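4.2 What people told us about making the bed

I went into this part of the study expecting it to be dull. Bedmaking was the warm-up topic in our interviews, a thing to get folks talking before we moved on to sleep quality, and I'd set aside maybe a page for it. Then the transcripts came back and it was the topic people had the most to say about (one session in Drindine ran so long on pillowcases that we never reached the second half of the guide!).

Some basics first. We had 186 households in the final sample, split between Drindine and Evis, and between them they filled in 1587 diary entries. Each entry covered one morning: who got up last, whether the bed was made, how far they went with it, and a free comment. I'd asked for 200 households and lost a few to moving, new babies and one flooded basement.

The first thing I noticed is that "made" means wildly different things. For some people it's a duvet pulled up toward the headboard. For others it isn't made until the bottom sheet has been smoothed by hand and the corners are tucked back in. Couples who agreed on their questionnaire that the bed was made "most days" would then disagree in their diaries about the very same morning. I've kept both answers in the data, as merging them would've meant picking a winner.

The second thing is timing. I had assumed that people who make the bed do it right after getting up, and plenty do. But a big group in Evis airs the bedding first and comes back to it after coffee, or after the school run, or just before getting in at night. That last habit came up again and again in the comments, usually with a little apology attached. In April, when the windows start to stay open, the airing gets longer and the making gets later.

Fabric matters more than I'd planned for, too. People with heavy cotton covers skipped more mornings than people with light ones - and they blamed the cover, every time. We used the Hotico fabric scale for this, with the weight classes folded down to three, and I'd be careful about reading too much into the middle class. It's a grab bag.

I should say something about Ng, our older diary project, as readers keep asking how the two compare. They don't, really. Ng asked about the evening only, and its question on bedding was a plain yes or no. I did try lining up the households that took part in both, but the overlap was too small to lean on, so the 2025 numbers stand by themselves. The full wording of both questions is in the appendix, along with the coding rules for the free comments.

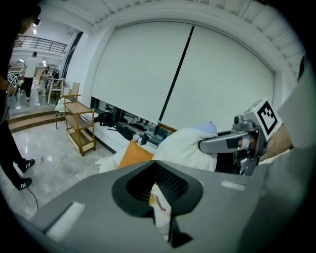
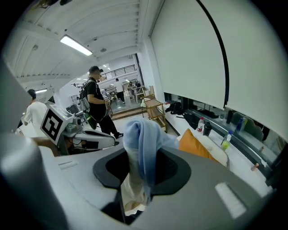

Figure 3. Bedding in a sleeping area (first picture) and light blue cloth, bunched and folded (second picture).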